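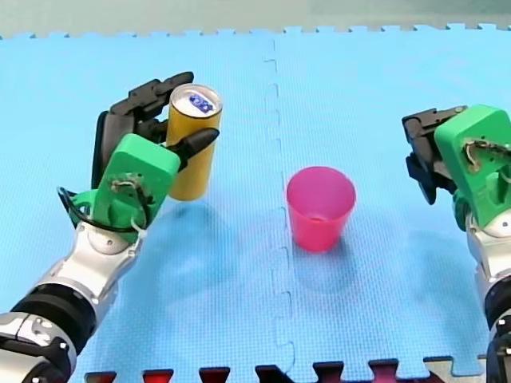

Comparing hands on the bench: workshop tips

Test on foam. Interlocking floor tiles laid over the bench forgive a dropped can and stop a cup from skating when a finger brushes it. Keep the seam in the same spot between sessions and measure start positions from it.

Use two kinds of object. A full-height metal can shows whether the thumb opposes the fingers properly. A tapered plastic cup shows whether the controller can close gently. Run the can first. If the thumb is out of line, cup results mean nothing.

Fix the trial count before you start. We run 30 lifts per object per hand, with a hold of 3 seconds. Swap left and right arms halfway so that arm wear isn't charged to the hand.

Leave slack in the cable. Rotate the wrist through its full travel by hand, power off, and tie the loop at the base of the palm. Valdir Rezende lost a morning in June to a connector that worked only with the wrist straight.

Printed palms: check the screws every 400 cycles. The Skelitz palm held its torque; the Calon needed threaded inserts. Colour makes no difference to grip, but bright filament is easier to separate from black fingers on camera.

Log fingertip temperature. Henrike Meinecke's notes put the Vieira controller ahead on slow closes -- and behind on anything repeated quickly.

Wollelport Workshop Notes | Contact | Copyright Wollelport | Back to top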